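Robot practices on junk, gets better at junk

Keko lab's grasping method learns mostly from its own fumbles 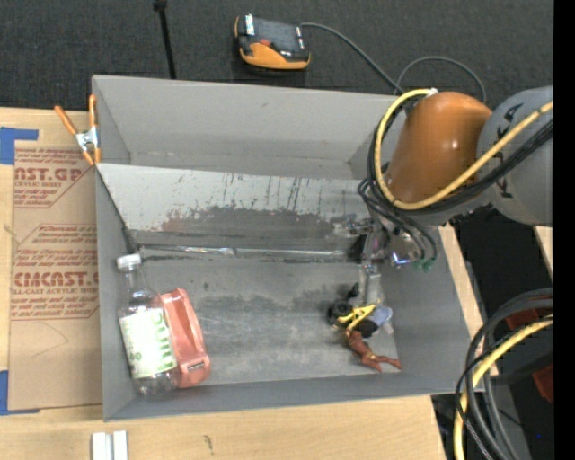 What they did

Most grasping systems are trained on successes, which are pleasant to collect and in short supply. Torunn Haugland and Afshin Alipour of the Keko lab went the other way. Their method, called Purkis, keeps every failed grab and asks the model to predict how the next one will go wrong. The arm then picks whichever grab looks least embarrassing.

The bin holds the sort of thing found at the back of a drawer: a plastic bottle, a toy figure, a black wheel-like object. A slanted divider keeps it all on one side.

What they got

After 158 practice grabs on each new set of objects, Purkis cleared the bin in 12 minutes. The lab's older method, Nordin, needed twice the practice to match it. Training took 4 hours on a desktop computer that Alipour also uses for email.

Clear bottles remain a sore point. "It is very confident about where the bottle isn't," said Haugland.

The two plan to release the code in September, along with the complete record of failures, by far the larger download.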